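Irnia Neighbours Help Desk > Home and Body > Skin and Hair

Moved to Irnia, hair has turned to straw and my face feels a size too small. Is it the water?

Viewed 706 times
3 replies

drybynoon

We moved here in October from a place where the water came out of the tap and minded its own business. Within a month my hair, which has never been glamorous but did at least lie down when told, had taken on the feel of a garden broom. It squeaks when I rinse it. It tangles while I'm sitting still. There's a white crust on the shower head that grows back as fast as I pick it off, so I have a fair idea of who the culprit is, but I'd like to hear it from people who have lived with it for longer.

My face is the other half of the complaint. I wash it morning and night with the same Ejigu bar I've used for years. At the old house that left me feeling clean. Now it leaves me feeling laminated for ten minutes, then tight, then flaky round the nose by lunch. I've tried putting more cream on and ended up shiny and flaky at the same time, a look I hadn't known was available.

Things I've done so far:

Bought a bigger bottle of conditioner, and then used it all.
Washed my hair less. It is now dirty straw.
Asked in the chemist, where I was sold a hair mask that smells of coconut and does nothing else.
Stood in front of the Galteck shower filter in the hardware shop. It is 114 pounds and I couldn't tell from the box what I'd be getting for it.

I rent, so a proper water softener under the sink is out. My hair is shoulder length, fine, coloured at home every couple of months (brown, to cover the grey, no surprises there). Skin is ordinary going on dry. I'm not after a twelve-step routine with a fridge. I'd like to know whether the filter is worth the money, whether I have to give up my soap, and what to do about the squeaking.

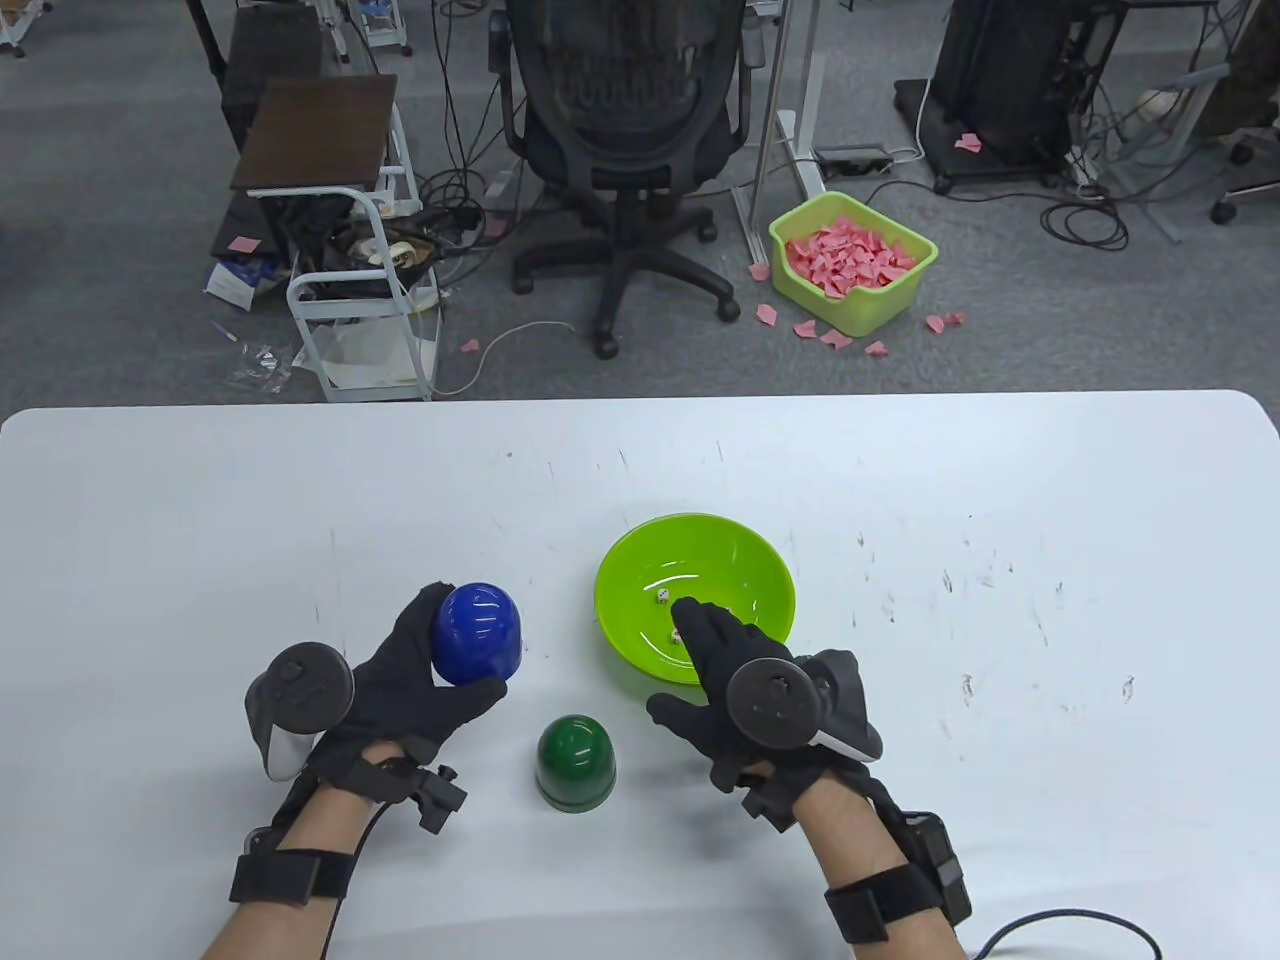
Replies

kettlefur
Accepted by drybynoon

Welcome to Irnia. Yes, it's the water. You'll be descaling the kettle until you die.

Start with the soap, as it's the cheapest thing to change. A proper old-fashioned bar reacts with the minerals in hard water and makes scum, the same grey ring you've no doubt met on the bath. A bit of it stays on you too. That's your laminated feeling, and the tightness after it is partly the soap and partly you rubbing at the film with a towel. Keep the bar for your hands if you're fond of it. For your face get a plain liquid or cream cleanser that doesn't call itself soap anywhere on the back. It needn't be dear. The one I use is a Javow cream wash from the bottom shelf, the shelf they put things on when they'd prefer you bought something else.

In the morning you can skip cleanser altogether and just splash. You've only been asleep.

Cream goes on while the skin is still a bit damp, within a minute or so of patting dry, and you want less of it than you've been using. If you're shiny you've gone past the point where it was helping. Leave the flaky bits round your nose alone. I know. Leave them.

Now hair. What you've got is mineral build-up, with all that conditioner sitting on top of it like a carpet over a carpet. You need to get it off before you put anything more on.

1. Buy a chelating shampoo. It's sometimes sold as a swimmer's shampoo or a hard water shampoo. A plain "clarifying" one is a different thing, good on leftover product and not so good on minerals, so look for EDTA or something similar in the ingredients.
2. Use it once, leave it for the time it says on the bottle, rinse for longer than you think you need.
3. Conditioner afterwards, ends only, and comb it through while it's in.
4. Repeat every two or three weeks. Don't use it every wash or you'll be back here asking about a different kind of straw.

One warning, as you colour at home: this sort of shampoo can pull some of the colour out. Do it in the days before you dye, never the days after. I did it the wrong way round once and spent a fortnight the shade of weak tea.

On the filter I'd hold your money. Most shower filters are made to take out chlorine, and some are quite good at it, but that isn't hardness. A thing the size of a jam jar can't do the job of a softener, whatever the leaflet hints. I haven't had the Galteck one so I'll say no more than that. If you want to know for certain, ask the shop whether it lowers calcium and by how much. The silence will be informative.
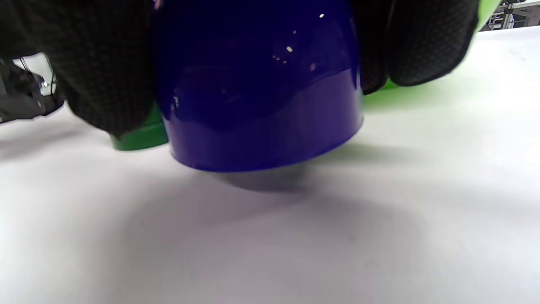 Glossy deep-blue cup, close up

shampooandhope

Vinegar!! Everyone in my family does this. Get cider vinegar and chuck it over your head after shampooing, it melts the limescale right off and your hair will be like GLASS. Also good for the kettle, windows, wasp stings, and I've heard feet. I do it every single wash and have never needed conditioner since. You do smell like a chip shop until it dries but you get used to it and so does everyone at work, they've stopped mentioning it.

For your face, coconut oil. For your shower head, also vinegar, in a sandwich bag with an elastic band. Different vinegar, the cheap stuff. Don't mix up the two bags.

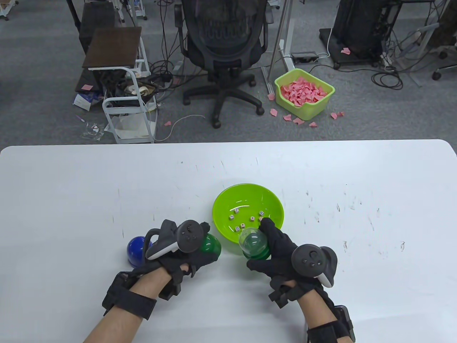
Lime-green plastic bowl on the white table

Comments on this reply

kettlefur: Please dilute it. A tablespoon in a big mug of water is plenty, then rinse. Neat vinegar on a scalp that's already sore is a memorable evening. And coconut oil gives plenty of people spots, so I'd try it on an elbow first, where you won't have to look at it.

shampooandhope: I have a very strong scalp

drybynoon: The sandwich bag worked on the shower head, thank you. I had no idea it was supposed to have that many holes.

towelontheradiator

I agree with most of what kettlefur wrote and would add a few things from having had eczema in this town for a long time.

Turn the water down. Nobody likes being told this in winter, me least of all, but a hot shower strips your skin whatever is dissolved in it. My thermostatic tap has a stop at 40 and I keep it a good bit under that. Your face doesn't need to be in the shower at all. I do mine at the basin with lukewarm water and I'm much less red for it.

Look at your towels and pillowcases too. Detergent doesn't rinse out well here and a towel dried on a radiator (I do see my own name, yes) comes out like a doormat. Use the hard water dose printed on the packet, leave out the fabric softener on anything that touches your face, and put an extra rinse on if your machine has the button. It took me years to connect the itchy cheek with the side I sleep on.

If you want to test whether it's the water before buying anything, do your last rinse with something softer. Some people use a jug of filtered water from the fridge, allowed to come up to room temperature unless you want to hear yourself scream. Do that for your face for two weeks and change nothing else. If there's no difference, the tap is off the hook and it's the cleanser or the heating. Central heating gets away with a lot, and hard water gets the blame, especially between October and the spring.

As for the colour, home dye can take unevenly over mineral build-up. If your roots have been coming out warmer than your ends, or patchy round the front, that would fit. Do the strand test on the packet. I know no one does the strand test.

See a pharmacist or your GP if the flaking round the nose gets red, greasy or sore, or spreads into the eyebrows. There's a common condition that looks just like dry skin and gets no better with cream, and it's easily treated once someone has put the right name to it.

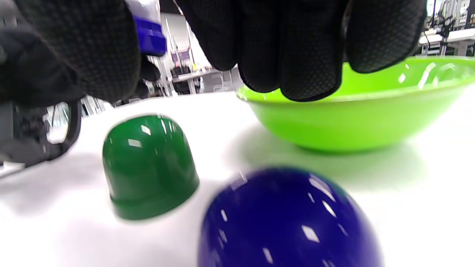 Black gloves with a grip pattern, and the rim of the green bowl

Comments on this reply

drybynoon: Update, for anyone finding this later. Switched the face wash, kept the Ejigu bar for hands. The tightness had gone by the second week. Chelating shampoo used once and the squeak is much quieter. My hair now lies down on the left side. The right is considering it. Didn't buy the filter. I did ask in the shop about the calcium and was shown a very nice bath mat.

kettlefur: Was it on offer?

drybynoon: It was. I bought it.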